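Boards > Kitchen and Bath > Countertops and Surfaces > Sealing dark marble

Mon 14 September
Posted by Yoon-hee Choo

**yhchoo**
We are redoing the kitchen in a narrow row house in Buswood and I have until October to sign off on the counters. I want dark brown marble with white veining. My husband wants quartz because his sister has it and never thinks about it. We cook every night, a lot of it with vinegar and soy sauce, and we have one kid who makes toast and leaves the knife wherever it lands.

The yard that has the slab I like is Szewczyk. They told me to seal it once a year and stop worrying. The fabricator, Rivano, told me to seal it every 3 months near the sink and stove. Those are very different amounts of work. Who is right?

The counter run is 49 inches on the short wall, plus the long side by the window. There will be outlets at the back and a spot for chargers.

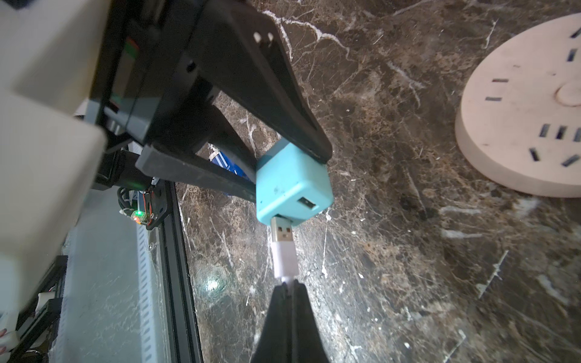
I should add that the slab is polished. Rivano can hone it for 500 dollars more and I haven't decided on that either. I would like to hear from people who have lived with theirs for a few years and not people who had it put in last month.

**ajith_kurian**
Rivano is closer to right, but you don't need a calendar. Put a spoonful of water on the stone by the sink and leave it ten minutes. If the stone under it goes darker, seal it. If it doesn't, leave it alone. Ours takes it twice a year by the sink and the rest of the counter almost never needs it.

Sealing does nothing for etching, though. Vinegar eats the polish whether you sealed it yesterday or not. On a dark polished slab you will see a dull spot wherever a lemon half sat. I have one shaped like the bottom of a bottle and it has been there since the first winter.

**slabdad**
This is why I tell everybody to get quartz. Your husband is correct. I pulled marble out of two kitchens and both owners were glad to see it go. You are paying extra for a surface you have to supervise.

**ajith_kurian**
Quartz scorches if you put a hot pan on it and there is no fixing that. A marble etch can be rubbed out with polishing powder. I would call it even and buy the one you like looking at.

**slabdad**
Use a trivet. They cost nothing. "Rubbed out" is generous too — on a polished finish you end up with a patch that is a different shine from the rest, and it takes a pro to blend it.
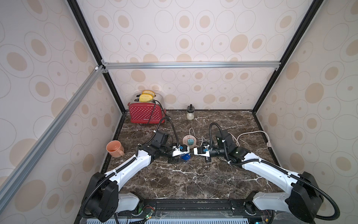

**mornington_b**
Does honing it first make the etching go away? I'm looking at nearly the same stone.

**ajith_kurian**
It still etches, but the mark is dull on dull so you mostly don't notice it. The trade is that honed stone drinks up oil faster, and dark honed stone shows fingerprints. Plan on wiping it more and testing it with water more often.

**pennyroyal**
We have honed dark marble in a rental unit with tenants in it, so nobody is babying it. Four years. There is one oil stain behind the stove and I got most of it out with a baking soda poultice under plastic wrap overnight, twice. The rest looks fine. The edges are what I would worry about. Ours has a chip at the sink cutout where somebody dropped a pot.

Ask for an eased edge and not a sharp square one. It chips less.

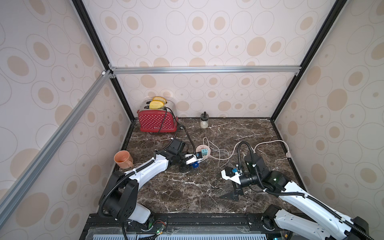
Also ask Rivano where the seam is going to land. On a stone with strong veins a seam in the wrong place is all you will ever look at. Ours runs right through the middle of a white vein and they made no effort to match it. You can ask to be there when they lay out the templates on the slab. Most shops will let you.

**yhchoo**
Thank you, the seam is a good point. I called and they are fine with me coming in. They also want to sell me a sealer called Drodia, 40 dollars a bottle. Has anyone used it?

**slabdad**
Any decent penetrating sealer is the same. Don't pay 40 dollars.

**pennyroyal**
I disagree. The cheap one I used left a haze on dark stone and I spent a Saturday buffing it off. I haven't tried Drodia. Whatever you buy, wipe the extra off before it dries and do a test patch in a back corner first.

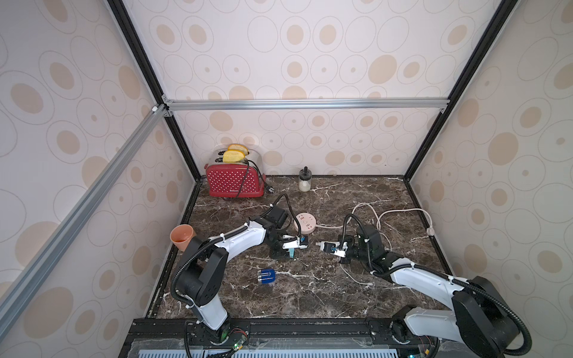
One more thing on cleaning. No vinegar, no bathroom spray, no scouring powder. Dish soap and warm water, then dry it with a towel. If you have hard water, drying matters more than the soap does. The white crust around the faucet is minerals, and the stuff that dissolves it will also dissolve your counter.

**mornington_b**
How do you get the crust off then?

**pennyroyal**
Plastic scraper held flat, and patience. I use an old gift card.

**yhchoo**
I am leaning toward honed with the eased edge. My husband has read the thread and says slabdad is the only one making sense. Going to the yard again with a lemon and a sample piece.

**slabdad**
Leave the lemon on overnight.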